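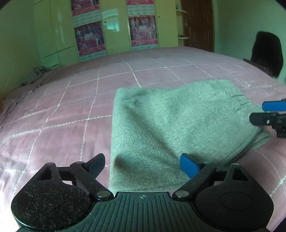

Search the archive
Go
Advanced search

Re: Towels that won't stack
Nov 5, 2020
By Natnael Hadgu

Print this message | E-mail this message

Oh, I'm so glad this came up! Towels are my favourite thing in the whole laundry basket and I'll happily go on about them.

Gebru wrote:
> I fold on the kitchen bench straight out of the dryer and my stack
> always leans. By the time it gets to the hall cupboard the top two
> have slid off. The bath towels are the worst, the hand towels are
> fine. Is it the folding or is it the towels? My sister says fold in
> thirds, but then they're too fat for the shelf.

Bit of both, I reckon. First thing, get off the bench and onto the bed. A bench is never deep enough for a bath towel and you end up with one end hanging over and dragging the rest crooked. On a bed you can lay the whole thing out and walk your hands along it. And if your bedspread has any sort of grid stitched into it, you've got a ruler for free! I line the far edge of the towel up with one of the rows and you can see straight away if a corner has wandered. I've done it that way since we moved to Wenstead and I wouldn't go back.

Your sister is right about thirds, but try it after you've halved the towel lengthwise, and pull it flat before each fold. Terry holds a lot of air. Press down with your forearm from the fold out to the open side and you'll feel it sink. If it still comes out lumpy, unfold the last turn only and do that one again. Usually it's a crease underneath that didn't get smoothed, and starting over from scratch just makes you cross.

Then the stacking. Folded side to the front, every one of them, and never more than you can pick up in one go. I was carrying tall piles down the hall for years and losing the top ones exactly like you.

As for the towels themselves, the thick ones really are harder. I have some Brolline ones at 600 gsm and they're gorgeous after a shower but they fold up like a loaf of bread. The old grey ones from Illis are thinner now and behave beautifully, even if the colour has gone patchy. Mine get washed at 60 and I leave the softener out, which keeps them from going slippery in the pile (my theory, anyway, happy to hear otherwise).

One question back to you: how deep is that cupboard shelf? If it's a shallow one, fold in half across instead of thirds and stand them on end like books. I did that in our last flat, where the linen cupboard was really a broom cupboard, and I got 13 in with room for the face washers.

Let us know how the next load goes!

Natnael

Print this message | E-mail this message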